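Humimen Support Community > Home broadband > Ticket 3418
Subject: Rakar router drops wifi every evening, support says it doesn't
Status: Open (reopened twice by customer)
Opened by: Noémie Rolland
Assigned to: Pirmin Reisinger, second line

Noémie Rolland wrote:
Reopening this because it was closed as "resolved – customer environment" and nothing has been resolved. The wifi goes at 19:40 or a little after, stays away for 37 seconds, then comes back as if nothing had happened. The lights on the Rakar stay green throughout. My line is the 500 package from Jondico and the speed is fine the rest of the day.

Already done, so please don't ask again: restarted the router, restarted the laptop, forgotten the network and joined it again, changed channel by hand, turned off the "smart" steering. I also did the factory reset, which lost me all my settings and changed nothing.

Pirmin Reisinger (Humimen) wrote:
Hello Noémie, thanks for coming back to us. I have read the earlier notes. Our remote check shows no faults on the router. Evening drops are very often interference from neighbouring networks. Could you run the laptop on a network cable for one evening and tell us whether the connection drops on that too? Please mark both ends of the cable so we know which port is in use.

Noémie Rolland wrote:
I don't believe in the neighbours. Interference that turns up at the same minute and leaves after the same number of seconds has a timetable. But fine, cable it is. Port 2 on the router, both ends marked "2".

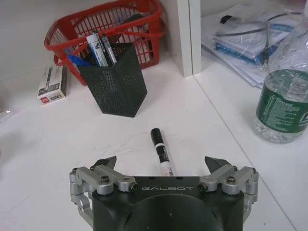
Marker pen with the black cap, on the table.

Result of the cable evening: laptop on the cable did not drop at all. Phone on wifi dropped at 19:41. So the line is all right, Jondico is all right, and the trouble is in the wireless part of your box.

Pirmin Reisinger (Humimen) wrote:
That is useful, thank you. It does point away from the line. Before we look at the hardware I would like to rule out placement. Can you send a photo of where you normally work, and say how far it is from the router?

Noémie Rolland wrote:
I can, though I can't see what furniture has to do with a clock. The desk is part of the white shelving, and the router is in the hall on the other side of the wall. It has been there since November and the drops only started after the last update.
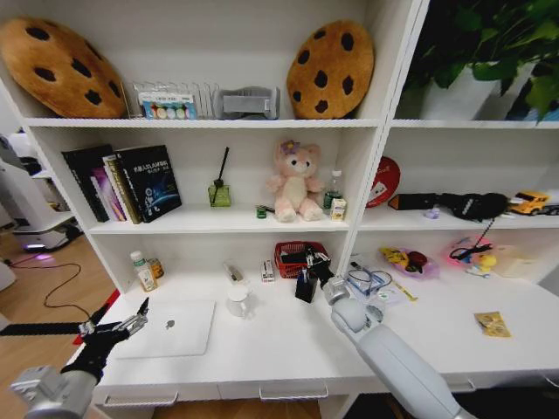
Photo: Noémie Rolland / attached to ticket 3418

Pirmin Reisinger (Humimen) wrote:
Thanks. The large plant on the upper right could take a little off the signal, as leaves hold water. You could try moving it and see if there is an improvement.

Noémie Rolland wrote:
Does the plant know when it is twenty to eight? I moved it into the kitchen anyway so that it can't be used against me later. Dropped at 19:40. The plant is going back. Should I move the cookie cushions next?

What I would like instead is an answer about the Satti add-on, the parental control thing that came with the update. I never asked for it. It appears in the menu as "inactive", and I have my doubts about that word.

Mesfin Feyisa wrote:
Not staff, just another Rakar owner. I had the same thing, only mine was in the morning. Go to Advanced, then Schedules, and look for an entry with no name. Mine was a nightly list refresh for Satti and it restarted the radio each time. It was there although Satti was switched off. Deleting it worked for me, until the router put it back.

Noémie Rolland wrote:
Found it. No name, no owner, set for 19:40. Thank you, Mesfin. That's more than I got out of three phone calls. I have deleted it and will report back, but I'm not calling this fixed after one quiet evening.

Shahnaz Mollah (Humimen, team lead) wrote:
Hello both. I have picked this up from Pirmin. The unnamed schedule should not be created when Satti is inactive, and I have passed it to the firmware team with Noémie's log. Deleting the entry is safe. A corrected version is planned.

Noémie Rolland wrote:
"Planned" was also the word used for the last update. Is there a month attached to it? And will the entry come back when the router restarts, as Mesfin says?

Shahnaz Mollah (Humimen, team lead) wrote:
I can't give a month yet. Yes, it may come back after a full restart. In that case please delete it again – your other settings won't be touched.

Noémie Rolland wrote:
Log so far, radio schedule deleted:
Evening 1: no drop.
Evening 2: no drop.
Evening 3: no drop. Restarted the router at 21:15, entry was back at 21:20. Deleted it again.
Evening 4: no drop.
Evening 5: power cut in the building, forgot to check the menu afterwards, dropped at 19:40.

I will keep this up for 12 evenings. Please leave the ticket open until there is firmware I can install, and take "customer environment" off the record.

Shahnaz Mollah (Humimen, team lead) changed the cause from "Customer environment" to "Under investigation".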